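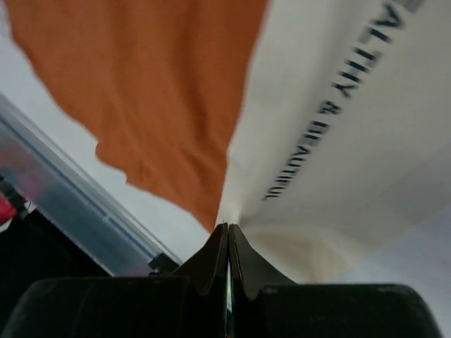 Two pieces of cloth held at one corner.

Trevholm PD body cam retention, 90 days?

gradley_scanner
Posted 2022-02-15
The draft policy cuts retention of non-evidentiary body cam video to 90 days. Current rule is 6 months. Section on complaints is unchanged.

molurero
Storage is the stated reason. The department logged 942 hours last June, and most of it was traffic stops with no citation.

gradley_scanner
Hours recorded doesn't tell you hours kept. Flagged video is on a separate schedule.

lapina_rd
Complaints can be filed up to 6 months after contact. Under the draft, the video could be deleted before the complaint arrives.

molurero
A records request puts a hold on it. Page 4.

lapina_rd
Only if the request comes in before deletion. Same problem.

gradley_scanner
Agree with lapina_rd. The two periods should match. Written comments go to the city clerk, limit 500 words.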